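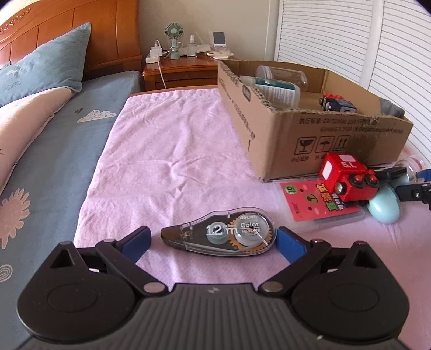 家庭の部屋で手持ちグリッパーを使い、物を箱に入れる動作を記録するときの手順です。Trondixの記録作業に参加する人のために書きました。私は日本語が母語ではありませんので、分かりにくい文があれば、Hopkinのコメント欄で教えてください。

グリッパーの充電と初期設定は終わっているものとします。まだの人は、先に機器の説明書を読んでください。

## 1. 部屋を確認する

記録を始める前に、部屋の中を一度ゆっくり見ます。グリッパーのカメラは手元だけを写すと思われがちですが、奥の棚や壁もよく入ります。次のものは、写らない場所に移してください。

- 住所や氏名が読める封筒、宅配の伝票
- 家族の写真
- 処方せん、診察券、薬の袋
- 画面がついたままの電話やパソコン

生活の道具は、そのままで問題ありません。寝具を真っすぐに整える必要もありません。しわのある布の上で物を取る動作は、固い机の上の動作とは違うので、どちらの記録も使います。

箱を再利用するときは、側面のラベルを見ます。取り扱いの記号は残してよいですが、送り先が書いてあるラベルは、はがすか、黒く塗ってください。

同じ家に住んでいる人には、記録の時間を先に伝えます。途中で人が部屋に入ったら、すぐに録画を止めて、その回は削除します。顔が写っていなくても削除です。声だけが入った場合も同じ扱いにします。

## 2. 使ってよい物、使ってはいけない物

迷う人が多いところなので、少し長く書きます。

基本は、指先のパッドで無理なくはさめる大きさと重さの物です。文房具、小さいおもちゃ、ふたの閉まった容器、マウスなどがよく使われます。形が違う物を混ぜてください。同じような箱だけを選ぶと、同じ持ち方ばかりになってしまいます。

条件つきで使える物は、次のとおりです。

**ガラスの容器。** ひびや欠けがないことを手で確かめます。持ち上げる高さは低くして、床が固い場所では使いません。

**薬やサプリメントの容器。** ふたが固く閉まっている場合だけ使えます。記録中にふたを開ける課題は行いません。小さい子供がいる家では、容器の種類に関係なく、この分類の物は全部外してください。

**電子部品。** 電源と電池を外してから使います。ピンや金属の角が出ている物は、パッドのゴムを傷つけますので、持つ面を先に決めておきます。

刃物、火を使う物、生き物、液体が入っていてふたのない物は使用禁止です。「少しだけなら」という例外はありません。

## 3. 箱と物を置く

箱は、手首を大きく曲げなくても中に届く場所に置きます。ふたの部分が内側に倒れてくる箱は、外側に折っておきます。テープで固定してもよいですが、テープの端が浮いているとパッドにくっつくことがあります。

物と物の間は、開いた指が入るだけ空けてください。ただし、練習が終わった人は、わざと近づけて置く回も作ってください。重なった物から一つを選んで取る動作は難しく、失敗も多いですが、必要な記録です。

配置を毎回変えることも大切なルールです。Jandgateの部屋で行った最初の記録では、物の並びが5回続けて同じになり、後からやり直しになりました。今は、2回続けて同じ並びになったら、次の回の前に必ず並べ直すことにしています。

## 4. つかんで、入れて、離す

1. 録画を始めて、グリッパーを動かさずに3秒待ちます。
2. 指を開いたまま、物の近くまで進めます。この時、急に向きを変えないでください。
3. 左右のパッドが両方とも物に触れてから、閉じます。
4. 真上に少し持ち上げます。すべる感じがあれば、一度下ろして、つかみ直します。
5. 箱の上まで運び、底か、下にある物に触れる高さまで下げてから、指を開きます。
6. 指を真上に戻してから、次の物に移ります。

反対の手で物を押さえたり、位置を直したりしてはいけません。どうしても必要になった時は、録画を止めて、「手の補助あり」の印をつけます。

長い容器は、中央に近いところを持つと安定します。細い方の端を持つと、反対側が下がって箱の縁に当たります。柔らかい布は、一番高くなっているしわを上からつまむのがよいです。平らなところをこするようにつかむと、下のシーツも一緒に上がってしまいます。
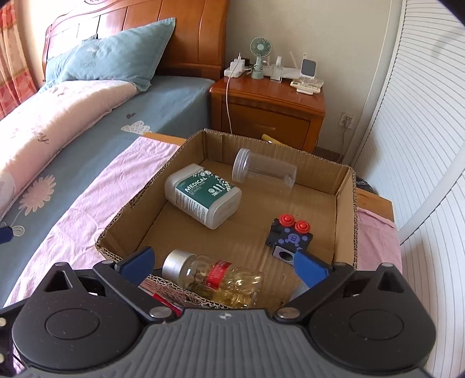
Danai Koutsoukosからは、箱の中に入れた後の動作をもっと厳しく決めた方がよい、という意見が来ました。離す高さが高すぎる記録は、物が落ちた音でだいたい分かるそうです。また、すでに中にある物を指の外側で押しながら次の物を入れる人がいて、それを成功と数えるかどうかが、確認する人によって違っていたとのことです。

この意見を受けて、次のように決めました。

- 指の外側が中の物に軽く触れただけなら、成功とします。
- 中の物が動いて、向きが変わるほど押した場合は、「接触あり」の印をつけます。記録は残します。
- 中の物が箱の外に出た場合は、失敗とします。
- 離した物が転がっても、箱の中で止まれば成功とします。

離す高さについては、数字の基準をまだ作っていません。箱の深さがそれぞれの家で違うため、当分の間は「触れてから開く」という言い方にしておきます。

## 5. 失敗した回の扱い

失敗した回を自分で消さないでください。これは新しい参加者に、私が何度もお願いしていることです。つかめなかった回、落とした回も、印がついていれば使えます。印のない失敗が成功の中に混ざることが、一番困ります。

消してよいのは、第1節に書いた人や声が入った回と、個人情報が読める回だけです。消した時は、回の番号と理由を一行で残します。理由は「人が入室」のように短くて十分です。

物が壊れた時は、その日の作業を終わりにします。ガラスが割れた場合は、グリッパーを先に離れた場所へ置き、破片を片づけた後で、パッドの表面も調べてください。小さい破片がゴムに残っていることがあります。

## 6. 休みと点検

34回の記録を一つの区切りとします。区切りが来たら、次の点検をして、手も休ませてください。

- パッドにごみや糸くずがついていないか
- リンクのピンがゆるんでいないか
- 指を閉じた時に、左右のパッドが正面から合うか
- カメラのレンズが汚れていないか

パッドの汚れは、乾いた布でふきます。アルコールは使わないでください。ゴムが硬くなったと感じたら、Arkbergの交換用パッドを申し込めます。左右を一緒に交換してください。片方だけ新しいと、すべり方に差が出ます。

手首が痛い時は、区切りの前でもやめてかまいません。途中までの記録もそのまま提出できます。

## 7. 提出する前に

Hopkinに上げる前に、最初の回、中ほどの回、最後の回を自分で再生します。見るところは、背景に読める文字がないか、印のつけ忘れがないか、の二点です。商品のラベルの文字は、そのままで構いません。

夜に記録した場合は、画面が暗くて文字を見落とすことがあるので、再生の確認は翌朝にしてもよいです。提出の期限は、確認の時間も入れて決めてあります。

使った物の一覧には、商品名を書かずに、「ふた付きの容器」「布」「小さいおもちゃ」のように種類で書きます。同じ物を前の区切りでも使った時は、一覧の右の欄に丸をつけてください。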